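Search the notebook
Enter keyword
Go

25 November 2023
Melur Ismail

Back on the Nekenby set today, after I'd promised myself I'd stay off the floor and do paperwork. Ha! Fonen had the arm warmed up before I'd found my coffee, so collecting it was.

We now have 846 good episodes out of the 2818 we told Melnyk we'd deliver, and I'm less worried than I was in August. Back then we were throwing away whole mornings on account of the clock drift between the joint log and the wrist video. The new sync script (thank you, whoever left it in the shared folder without a name on it) lines everything up on startup and so far I haven't had to touch it.

Plan for this block was 100 low reaches – hand pointing down, fingers open, stop short of the floor, hold, come back up. No grasping yet. I want plenty of plain approaches in the set before we start mixing in pickups, as the last model got very keen on closing its fingers the moment it saw ground under them.

I also wanted variety in what's under the hand. The speckled flooring next to the smooth white tile is great for that, and the glare on the speckled part is nasty in just the way I like. If the model only ever sees nice flat matte floor it'll fall to pieces the first time someone turns on a light.

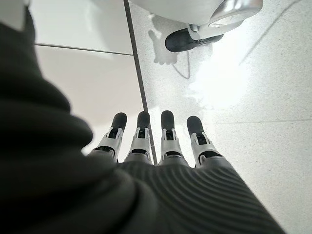
Notebook 9, p. 100

Things to sort out before the next block. The sleeve takes up the whole left side of the wrist view when the hand is down like this, and I can't decide if I mind. Masking it would be easy, but the policy will see the same sleeve when it runs, so my gut says leave it alone and keep the bunching consistent. I'll ask at Skokavach how they handled theirs, they've been through two sleeve designs already.

Also the cable on the floor by that black wheel. I'd like it labeled as an obstacle in every episode where it shows, and right now our labels only have "floor" and "object", so it gets lumped in with one or the other depending on who's doing the labeling. New tag is "cable", lower case, please use it!

Lost 9 episodes to operator error, all mine. I kept hitting save before the hold was finished – the pedal is too close to my chair. Moved it back a bit and taped it down. Raw files are on the big drive under nekenby_low, not checked yet, so don't train on them until I've gone through the holds.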